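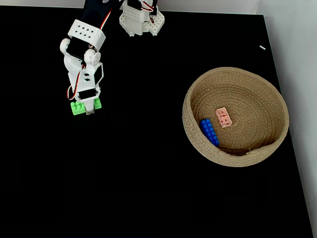 Ticket 385: policy lets go of the brick too early, but only in eval
Project: Cilline
Opened by: Lino Rizzi
Status: fixed, leaving open for the rerun
Labels: eval, gripper, timing

Hi all, this is going to be a long one, sorry in advance. I want it written down before I forget which thing I changed when.

What's going wrong

The task is the brick pick and place, bricks into the round rope basket. We trained on 300 teleop demos, same recipe as in the Pindmont runs (behavior cloning, action chunks, nothing fancy). Validation loss looks great. Then I run it on the real arm and it grabs the brick fine, lifts it fine, heads for the basket, and opens the gripper while it's still over the table! Brick lands short. First full eval: 51 episodes, and early release was by far the most common failure. The grasp itself is almost never the problem.

What I expected

Replaying a recorded demo open loop on the same arm puts the brick in the basket pretty much every time. So the hardware can do it, and I expected the policy to at least get close.

Things I tried, in order

1. Recalibrated all the joints. I was sure it was the elbow, because it's always the elbow. Offsets were tiny. No change.

2. Swapped the gripper servo for the spare and reseated the wires. No change, and now I've lost one of the little screws, so if you find it please put it in the tray.

3. Moved the basket closer to the arm. Now this was interesting – it still let go early, by what looked like the same gap. So it wasn't a reach problem, and it wasn't memorizing one basket position either.

4. Trained again with a different seed. Same behavior, which I guess is good news for reproducibility and bad news for my afternoon.

5. Turned off temporal averaging over the chunks. The motion got jerky and ugly, but the release moved later. Not all the way, but clearly later. This is where I stopped poking at hardware and started plotting stuff.

What it was

I plotted the commanded gripper value against the measured one for a handful of demos, then did the same for the eval rollouts. In the demos, the gripper channel is shifted by 276 ms relative to the joint channels. The converter script stamps joints when they're read, but it stamps the gripper when the buffered message gets flushed, and then the resampler "fixes" that by shifting it in the wrong direction. So in the training set, the open command shows up before the arm has gotten to the basket. The policy learned exactly what we gave it, poor thing.

Why did replay work, then? Replay reads the raw logs and skips the converter completely. I used it as my sanity check for way too long – it was never testing the part that was broken.

The averaging made it worse, by the way. We blend overlapping chunks, so when a later step in an old chunk says "open", it pulls the current gripper command toward open. For joints that's nice and smooth. For a gripper that's really either open or closed, it means you drift past the threshold early.

The fix

Both parts are in the branch:

- converter now uses the read time for every channel, gripper included
- gripper is left out of the averaging and just takes the newest chunk's value

I reconverted the demos and retrained from scratch. I've only done a short run by hand so far, and the releases are landing over the basket. Please don't quote that as a result, it's me sitting next to the arm with a coffee. The proper eval still has to be done with the same start positions as the first one.

Still open

- The Rinaldi dataset went through the same converter. Anything trained on it probably has this too, so the comparison table in our draft needs another look before it goes anywhere.
- I want the ablation with only the timestamp fix and with only the averaging fix. My hunch is that the timestamps are most of it, but a hunch doesn't go in the paper.
- Biletell uses its own logger, so I think it's safe. Haven't checked.
- A test that compares converted channels with the raw log would have caught this on day one. I'll add it to the same branch.

If you have a checkpoint trained on converted data from November or later, add its name in a comment and I'll put it in the retrain queue.

Lino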